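Red felt keeps bagging in the middle after I glue it down, what am I doing wrong?

posted 27 September 2023 by quiltedmoth

Hi all, hoping someone here has relined a drawer before. I picked up an old sideboard in April (a Flostholm, if that means anything to anyone) and the top drawer had gross crumbly lining that came off in my hands. I scraped it, sanded it, bought a piece of crimson felt and glued it in with white craft glue. Looked great for an evening! Next morning it had a big soft bubble in the middle and two dark blotches where the glue came through.

I pulled it all out and tried again with less glue. No blotches this time, but it still bagged, and now one edge is short by a finger's width. The drawer is 52 cm deep and 94 cm wide, so it's a big piece and I'd rather not buy a third one. Is it the glue? The felt? Me?

ginghamdoor

It's the glue. White glue is full of water, the felt drinks it up and stretches, then it dries and does whatever it wants. Use spray adhesive, the kind you can reposition. Done.

tollgate_pam

I'd go a different way, and I've done a silly number of drawers at this point (silverware, sewing, my sister's entire dresser), so take this for what it's worth.

Don't glue the felt to the drawer at all. Cut a piece of thin card to fit the bottom with a little wiggle room, wrap the felt over it and stick the felt down only on the underside. Then drop the whole thing in. If you spill something you lift it out, and if you hate the color in two years you swap it. My oldest one is on a card I cut from a Jundlow shelf box and it's still going strong.

Before you cut anything, let the felt rest flat overnight. Felt off a roll has a curl in it and it will fight you. I press mine with a barely warm iron and a cloth on top, then leave it alone.

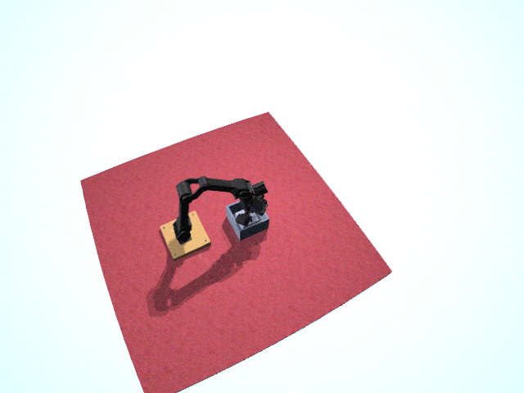
The other thing is your short edge. I bet you measured the drawer at the front only. Old drawers are hardly ever square, and mine was narrower at the back by enough to notice. Make a paper pattern first, push it into the corners, crease it with your thumbnail and cut the card from that. Leave an inch of extra felt all the way around for the wrap. For your size drawer I'd use heavy card so it doesn't sag when you pick it up.

And wool blend over craft felt if you can swing it! The cheap stuff pills the first time a fork drags across it.

benchpress60

My neighbor printed little corner clips on his Prusa to hold a liner down and they work fine, but double-sided tape does the same job. Seconding the paper pattern. Also check the drawer bottom isn't bowed, mine was and I blamed the felt for a week.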